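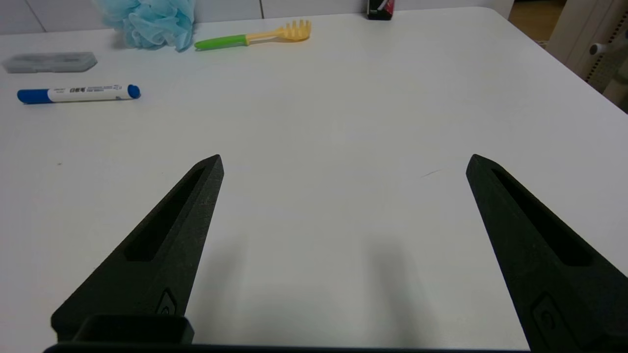
A white tabletop, July

Supper club at Drastelora gets a second sitting

We use cookies to remember your settings and count visits. Accept all | Manage choices

Good news if you've been trying to get a seat at the Drastelora supper club, because from July they're doing two sittings a night! The first is at half past five and the second at eight, and each one has room for up to 20 people. I rang Halina Makowska, who set the whole thing up, and she told me she'd been turning away friends of friends for months and was sick of saying sorry.

The food is still one set menu and you still don't find out what it is until you get there (there's a form for allergies, please fill it in, she does read them). Walter Valderrama is staying on in the kitchen and Aurelia Camenzind is joining him to do puddings. I've had her plum tart once, at a birthday, and I've been a bit of a bore about it ever since.
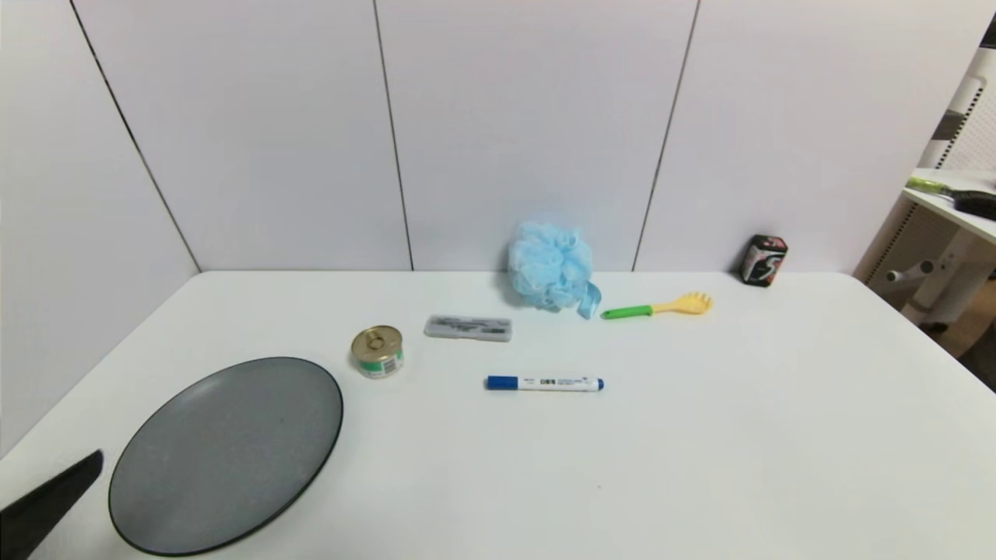

The price is going up, I'm afraid, from £5 to £10 for the early sitting, though that does now include bread and something to drink. I think it's fair. You get a proper plate of food for that, and I do mean a proper plate – a big round grey one with a speckled, stony look and a darker rim, the sort that makes a modest helping of beans look rather grand. The late sitting is a longer affair with an extra course, and Halina hasn't settled on a price for that yet, so don't ask me!

Booking has changed as well. It used to be a matter of texting Halina and hoping, but now you put your name down at the Melo bakery counter, or ring them before noon. Under-fives eat free at the early sitting, and dogs are welcome in the yard if it's dry. If you can't make it after all, let the bakery know by lunchtime so they can ring the next person on the list, which had 70 names on it when I popped in for a loaf.

I've put us down for an early one, mostly for the pudding. Gumaro Medrano is bringing his guitar on the opening night and says he'll take requests up to a point.

Enjoyed this? Get our local news by email. Enter your address to sign up. You can unsubscribe whenever you like.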